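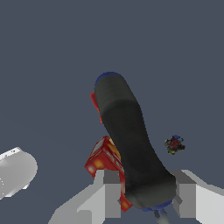 Why does the cellar humidity climb in September when the outside air is getting cooler? The walls lag behind the weather. They hold the ground temperature, and damp air coming in through the vent reaches its dew point on the north side first.

Home Diary Archive Older Newer Contact

September, evening. Emptied the tank of the Kurkus dehumidifier at 7 and again before bed. Hygrometer by the stairs read 50 on the first visit and a little higher on the second. I distrust the second reading, as the door had been open while I moved the apple crates.

Armindo Pinheiro came by to look at the vent. His view is that it should be closed by day and opened only at night, and that the flap is fitted the wrong way round. I have turned it. The spring is weak and the flap does not seat fully on the lower edge, so I put a strip of draught tape there for now.

Salt deposits on the north wall are over a hand's width higher than the pencil line I drew in spring. Brushed them off dry and drew a new line. No washing: water takes the salts back into the brick. The lime plaster near the drain sounds hollow when tapped and will have to come off.

Rang Honkanen about a replacement fan. They stock two sizes and neither matches the duct, which is an old imperial one. An adaptor is listed in their catalogue on page 201 but must be ordered. Ordered it.

Aslı Şimşekoğlu returned the moisture meter. Her garage wall gave lower figures than mine at every height, though hers is block and the meter is set for timber, so the two sets cannot be compared.

Potatoes moved to the upper shelf. Two sacks still to sort.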